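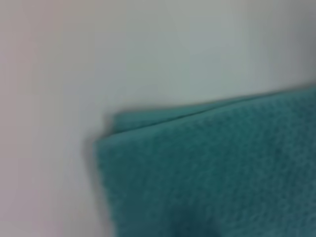 Teal towel, wrist cam, cycle 1,854

3 min read

Gripper closes early on folded towels, then e-stops. Safe to keep running?

Posted by dirkolbridge_laundry, October 10, 2025

Hi all, quick one as I'm on shift. We've got a folding and stacking cell at Dirkolbridge, Gelia arm with the wrist camera, Casico controller. It picks a folded towel off the table and puts it on the stack. Been fine for ages. Since the last update it goes down, shuts the fingers too soon, gets hold of the top layer only and drags it. Towel comes half open, arm carries on to the stack, then the force limit trips and the whole thing stops.

Did it 4 times this morning. Saved picture is from one of the bad picks. It's blurry, I know the fold is in there but you can only just make out the line. White towels hardly ever do it, mostly the teal ones.

What I've tried so far:
- wiped the lens
- re-taught the pick height (twice)
- slowed the approach by 20 per cent, bit better, not fixed
- power off and on, obviously

Two things I want to know. Is it the camera or the arm? And can I leave it going while I wait for the engineer – the stop does work, it's just a pain walking over to reset it. Someone on days has been reaching in to pull the towel out before the reset and I'm not keen on that.

Posted by foldline

Stop letting people reach in, first thing. A tripped force limit is not the same as the arm being isolated. On ours the drives stay live after a force trip and it will try to finish the move when you press reset. Had a colleague get her sleeve caught like that, no injury but it frightened everyone. Key out, then hand in. If there's no key switch on yours, use the main isolator and put a lock on it.

As for the fault, look at the blur. The picture should be taken with the arm stopped. If it's smeared like that then the arm was still moving when it was grabbed, or the exposure is far too long. The controller then works out the top edge from mush and gets the height of the stack wrong. Upper layer and lower layer don't quite line up at the corner in your picture either, so it may well be going for the wrong edge.

Try this, in this order:
Put a settle delay in before the picture. Start with half a second, trim it later.
Shorten the exposure and turn the cell light up to make up for it.
Check whether the update put your settings back to default. Ours lost the settle delay completley and it took us days to spot.
Look at the camera bracket. Loose screw gives you the same smear.

Slowing the approach helped you a bit, which fits with the arm not having settled.

I wouldn't run it unattended. Somebody stood by it who knows the isolator, fine. Otherwise fold by hand till it's sorted.

Posted by Flores_nights

same here on the blue ones. we just swapped to white for that line lol. didnt fix anything but it stopped tripping

Posted by bench3

Not sure it's the camera tbh. We had early closing and it was the finger pads, worn smooth, so they let go of the bottom layers and kept the top. 3 months is all we get from a set. Worth a look before you mess with exposure. Also save the pictures from good picks as well as bad – if the good ones are just as blurred then it's probably not the blur.

Agree about the isolator though. Put a sign up.

Posted by dirkolbridge_laundry

Thanks both. Settle delay was set to 0, so the update did wipe it. Put it back to half a second, not had a full shift on it yet. Pads look ok to me but I've ordered a set. Lock is on the isolator and days have been told. Engineer can't come till November so will post again after that.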